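## 4. Loading and checking the sorting bin

This section applies to the grey metal bins supplied with the Forken table set. It should be read together with Section 3 (Positioning the table) before any small items are placed in a bin.

### 4.1 Before loading

1. Place the bin on the tabletop with its open side facing upwards. The bin must stand flat on its base.
2. Leave a margin of at least 90 mm between the rim of the bin and every edge of the table.
3. Wipe the floor and the sloping sides with a dry cloth. Crumbs, grit and scraps of packaging should be removed by hand.
4. Check the bin number against the loading sheet. Bins issued from the Dronport store are numbered up to 113; those issued from Vukport carry the higher numbers, up to 154.

**Note:** The sides slope inwards towards the floor, so the usable area is smaller than the opening suggests. Measure at floor level when planning a load.

### 4.2 Placing the items

1. Set out the toys and other upright or rounded items first, along the back of the bin floor. An item may rest against a side wall if it will not stand unaided.
2. Place packaged goods next, flat on the floor and as nearly parallel to the front wall as space permits.
3. Add cutlery and other long, thin items last. Forks may lie at any angle, but the whole length must be supported by the floor of the bin.
4. Keep every item below the rim.

A mixed load of toys, a package and a wooden fork is suitable for a single bin, provided that the smaller pieces remain in view from above. 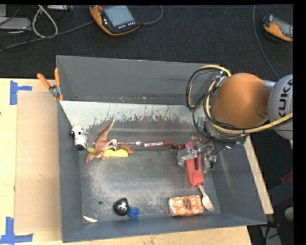 *Photograph: Chauvin technical publications*

The fork lies diagonally near the front right corner, with the patterned package immediately to its left. The toy figure with black spots rests against the left wall, at the end of the line along the back. Loads of this type should be recorded on the sheet as "mixed, small".

**Caution:** Do not use the bin for glassware, open food or items with exposed blades. Wooden cutlery with splinters or split tines must be withdrawn from use.

### 4.3 Checking and unloading

1. Look into the bin from directly above and compare its contents with the loading sheet. Any item hidden beneath another should be moved until it can be identified.
2. Enter missing items in column 2 of the sheet.
3. Lift items out singly. Tipping the bin is not permitted, as small pieces may slide down the sloping side and fall to the floor.
4. Return the empty bin to its shelf with the number facing outwards.

Bins with a dented base should be labelled and sent back to the issuing store. For cleaning agents approved for use on the metal surface, refer to Section 6.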